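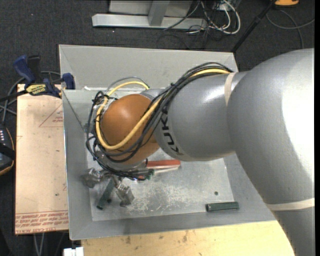

6. Working at the picking bin

This section applies to all Grudthorpe cells with a single arm and an open metal bin. Read it together with the Jerex gripper sheet and your site's own risk assessment. Where the two differ, follow the stricter rule.

6.1 Before you enter the cell

1. Finish or stop the running program. Do not enter while the arm is holding a part.
2. Press the stop button on the handheld control and take the control in with you.
3. Hang your personal lock on the gate. One lock per person.
4. Wait 6 seconds before you reach over the bin.

CAUTION: The gripper fingers can pinch even when the arm is standing still. Keep your hands out of the space between them until the gripper supply is off.

6.2 Cables on the arm

Cables that run along the forearm and over the wrist must have enough slack for the full turn of the wrist, but must not hang low enough to catch on the bin wall or on a part.

1. In manual mode, turn the wrist slowly to both ends of its travel.
2. Watch the loops at the wrist. If a cable pulls tight or rubs, stop and tie it again.
3. Trim the ends of cable ties.

Note: Leave at least 40 mm between the lowest loop and the gripper fingers.

6.3 The bin

1. Check that the bin cannot slide on the table. Push it by hand from each side.
2. If bar clamps are used, tighten them and teach the program to keep clear of the handles.
3. Remove scraps of paper and tape from the floor of the bin.
4. Scratches on the floor are allowed. Replace the bin if you find a raised edge or a dent deeper than 2 mm.

Long parts can come to rest against a sloping wall. Do not reach in to straighten them while the arm is enabled.

6.4 Restarting

1. Take out all tools and close the gate.
2. Remove your lock.
3. Run the first 19 picks at reduced speed.
4. Enter the check in the cell log with your initials.

Revised 6th October. Replaces the July issue.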